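Walking routes and local economies – session 5 notes

Oddur Egilsson covering first half, Dolores Lindqvist the second. Bring the Storside map sheet, we didn't get to it last time.

Recap: pilgrim path vs leisure trail. Who pays for upkeep? Who sleeps where? Villages on the way get the custom, villages a mile off get very little.

Case: Trorness to Flerkik coast path, 262 km
– waymarked in both directions, but most walk it northwards (wind behind you)
– two ferry crossings, both seasonal. Miss the last boat and its a night in the hostel
– luggage transfer has changed who comes: older walkers, shorter days, more spent on meals
– farm stays filling the gap where the inns shut

Poduval reading: pages on hospitality to strangers. Key point is that walkers on foot get talked to, people in cars dont. Do you agree? Be ready to argue it.

Terms to know: stage, waymark, right of way, carrying capacity, shoulder season.
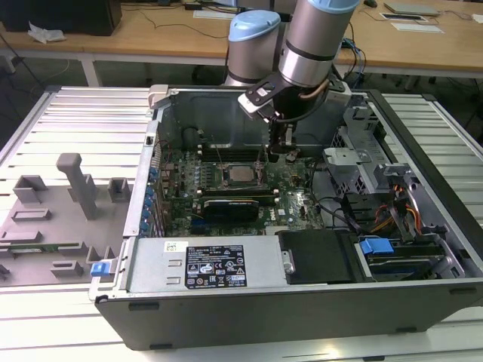 Open desktop tower with the processor in its socket.

For next time: pick one stage, work out beds, food and water for a group in June. One side of paper. Hand in at the start, not teh end. Dolores wants sources listed, even if its a leaflet.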